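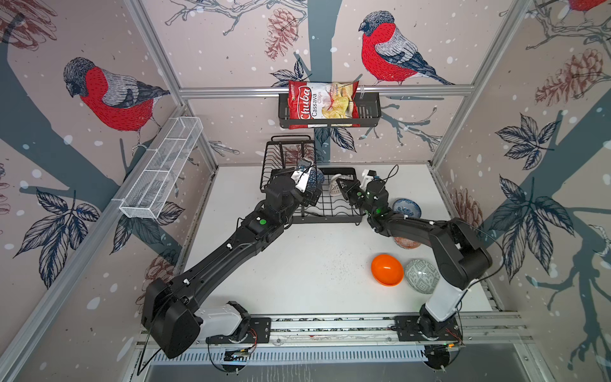 # Wallpaper behind the sink: paste it, seal it, or skip it?

**fernhollow** wrote (2025-12-15):

We're redoing the kitchen in our place outside Buvthorpe and I want a winter bird paper on the wall behind the sink and dish rack. Red-breasted birds on bare branches, pinecones, snow dots, pale pink ground. The wall is old plaster, patched in July and painted with one coat of flat white since then. The counter runs right up to it and there's no backsplash.

Pullari makes a paper in that style in both standard and vinyl-coated. The coated one costs more and looks a bit shiny to me. Can I use the standard and put something over it? Budget for the whole wall is 700, including paste.

---

**two_coats** wrote:

Get the coated one. I put standard paper beside a sink in a rental and it was stained brown along the bottom inside a year. I tried a clear matte varnish on the next one and it yellowed. On a pale pink background you would see that right away.

---

**gridley77** wrote:

Disagree on the varnish. You probably used an oil-based one. Water-based dead flat over a properly sized paper holds up fine. Mine has been up for six winters behind the stove and I wipe it with a damp sponge.

Test it on a scrap first. Some inks run.

---

**two_coats** wrote:

It was water-based. I still have the can.

---

**gridley77** wrote:

Then I don't know. Which one?

---

**two_coats** wrote:

Wikton clear matte, the small can. It might have been old stock.

---

**marshlight** wrote:

Whatever paper you pick, prime that wall. One coat of flat over patched plaster will pull the water out of the paste and your seams will open up. Scrape anything loose, fill, sand, wipe down, then an acrylic wallpaper primer. Leave it overnight.

I'd also leave a gap at the bottom and put in a strip of tile or glass. Four inches is enough. Most of the splashing happens low down.

---

**fernhollow** wrote:

Thanks. I hadn't planned on tile but a low strip of glass could work. Does it go over the paper or under?

Also, the pattern repeat is 30 inches and I have no idea how much extra to buy.

---

**marshlight** wrote:

Over, if it's screwed on with spacers. If you're gluing it, stop the paper just above and glue the glass to the wall. Silicone doesn't stick well to paper and you'll tear it if you ever take the glass off.

For the repeat, measure your wall height, round up to the next full repeat, and cut every drop to that. Then buy one more roll than you need, same batch number. Birds are a pain to match because people notice half a bird.

---

**oldcroft** wrote:

I priced this kind of job last month. Kaimal quoted me 1,542 for supply and hanging with coated paper, and 1,372 with standard. So the coated paper was a small part of the total. It was a bigger wall than yours sounds.

I'd skip paper there altogether and hang it on the opposite wall. Paint behind the sink is easy to redo.

---

**gridley77** wrote:

The opposite wall is no fun if you're standing at the sink.

---

**fernhollow** wrote:

The opposite wall is all cabinets anyway. I've ordered samples of both finishes and will tape them up by the faucet for a couple of weeks. The primer goes on either way. I'll post again once I've tried the sponge on them.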